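グリッパー比較試験 途中経過

5月に始めたグリッパーの比較は、卓上の食器を扱う課題に入りました。候補はRoniaの平行二指型とGrisariの二指型の2機種で、アームとコントローラーは共通です。試験は別館の作業室で行い、制御ソフトは従来どおりBhardwajを使っています。 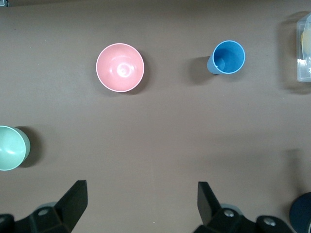
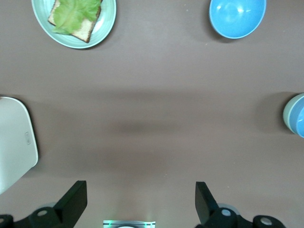
食器を使った課題の手首カメラ画像。2枚とも指を開いた状態。

課題は、椀やカップをつかんで持ち上げ、指定した位置に置くまでを1回と数えます。開始位置は毎回変え、食器どうしの間隔も広いものと狭いものを混ぜました。これまでに行ったのは両機種合わせて207回です。このうち39回は置く前に中断しました。中断の多くは縁をつかむ位置のずれによるもので、アームの軌道に原因があったものは少数です。

Roniaは指の開閉が速く、縁の薄い椀でも指先が入りやすいという結果でした。一方、つかむ力の設定が粗く、軽いカップでは一段下げると滑り、一段上げると器が傾くことがありました。Grisariは力を細かく変えられますが、閉じ切るまでに時間がかかります。1回ごとの差は小さくても、続けて回すと作業時間に響きます。指の交換はGrisariのほうが簡単で、工具は六角レンチ1本で足ります。

手首カメラについては、露出を固定した場合と自動にした場合を比べました。自動では、アームの影が卓面に落ちたときに明るさが変わり、縁の検出が不安定になりました。固定にすると影の中の検出は安定しますが、光沢のある内面の反射が白く飛びやすくなります。当面は固定で進め、照明の位置を変えて様子を見ます。卓面の色は変更しません。

コントローラーは、指令の周期を変えても成功率に目立った差が出ませんでした。ただし、Bhardwajの旧版ではカメラ画像の時刻と指の開度の記録がずれることがあり、初期の78回分は開度の記録を集計から外しています。新版に入れ替えてからは同じずれは出ていません。旧版のまま記録を取っている方は、早めに更新してください。

次の段階では、パンや葉物のように形の変わりやすいものをつかむ課題に移ります。指先に貼る滑り止めは、厚みの違うものをPlultthorpeから取り寄せています。耐久試験は各機種2000回の開閉を予定しており、終了後に指先の摩耗とねじの緩みを確認します。

機種の決定は耐久試験の後になります。試験中は作業室の卓と照明を動かさないでください。記録の閲覧を希望する方は、共有フォルダーの「把持比較」をご覧ください。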